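Last updated: Wednesday, June 20, 2018

PRONDINE TECHNICAL SERVICES
Pre-acceptance safety and inspection checklist: table-mounted picking arm, supplied as a kit by Estiris

Site: Long Building, training room
Inspector: Haiyan Kong
Reference: 397
Status: under review, return to Estiris with comments

Scope

The kit is offered for light picking and placing of small wrapped goods between open containers. The checklist covers the arm, gripper, wrist camera, cables, work surface and written instructions. It does not cover the software licence or the price, on which the Lostley office will report separately. Each item is marked Pass, Pass with comment, Fail or Not checked. A Fail must be put right before the kit is used by staff who have not been trained by the supplier.

Section 1. Arm and fixings

1.1 Base clamp tight to the table, no movement by hand. Pass.

1.2 Arm links free of cracks, sharp edges and loose covers. Pass with comment. One screw cap was missing from the spares bag. Estiris to send a replacement.

1.3 Joints move through their stated range without noise or sticking. Pass.

1.4 Model name on the arm agrees with the packing list. Pass. The arm is marked PiPER.

1.5 Cables along the arm held clear of the joints and of the goods. Pass with comment. The cable beside the forearm bows outwards near its clip before it drops towards the tray. The inspector asks for a second clip lower down. The instruction sheet should also state how much slack is to be left. 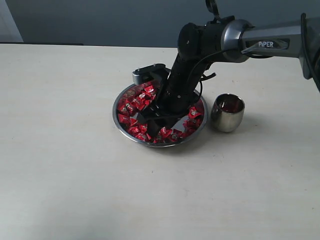

Section 2. Gripper and wrist camera

2.1 Fingers straight, clean and evenly matched. Pass.

2.2 Gripping force set to the lowest value that will hold the goods. Pass with comment. The setting is kept in a menu open to any user. It should be protected by a password.

2.3 Camera housing firmly fixed to the wrist. Pass.

2.4 Camera housing clear of the container at all working heights. Pass with comment. The housing sits out over the far rim when the fingers are down among the goods. No contact was recorded with the shallow tray, but a deeper container must not be used until the clearance has been measured. The supplier's drawing gives no figure for it.

2.5 Gripper stops when the fingers meet a hard object. Not checked. The test block was not in the kit as delivered.

Section 3. Work surface and containers

3.1 Table level, steady and free of items not needed for the task. Pass.

3.2 Containers of a type that will not break if dropped or struck. Pass. Stainless steel is accepted.

3.3 Containers held in position. Fail. The kit includes no mat or locating ring for either the dish or the cup. A small cup can be pushed over by the fingers if it is set down in the wrong place. Estiris to supply a fixing, or to mark the positions on a mat.

3.4 Shiny surfaces considered. Pass with comment. Polished steel gives strong reflections of the wrappers, and the instructions say nothing on this point. The supplier is asked to confirm in writing that the camera software has been tested with such containers.

3.5 Goods released inside the receiving container. Pass with comment. A cup of this size leaves little room for the fingers once it holds a few sweets. A wider cup is advised for training use.
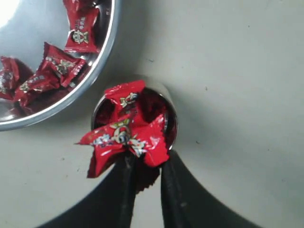

Item 3.5: wrapped sweet held between the fingers at the front edge of the cup.

3.6 Goods used in tests kept apart from food for staff. Pass with comment. Sweets handled by the gripper must be thrown away at the end of the day. A notice to this effect is to be placed on the door.

Section 4. Stopping and electrical safety

4.1 Emergency stop within reach of the operator's seat. Pass.

4.2 Arm stays where it is when the stop is pressed. Pass with comment. The arm sank by 16 mm before it came to rest. The supplier's sheet allows 10 mm. To be tested again after adjustment.

4.3 Mains lead and power supply undamaged and labelled. Pass.

4.4 Keep-clear distance marked on the floor. Fail. The instructions ask for 1000 mm on all open sides. No tape had been laid on the day of inspection.

Section 5. Documents

5.1 Instructions supplied in English. Pass.

5.2 Serial number on the certificate agrees with the plate. Pass. Ends 2292.

5.3 Risk assessment signed by the supplier. Pass with comment. The copy received is dated April and refers to an earlier gripper. A corrected copy is required.

Result

Not accepted at this stage. Items 3.3 and 4.4 must be closed, item 4.2 repeated and item 2.5 carried out before a further visit is booked.

Signed: Haiyan Kong, for Prondine Technical Services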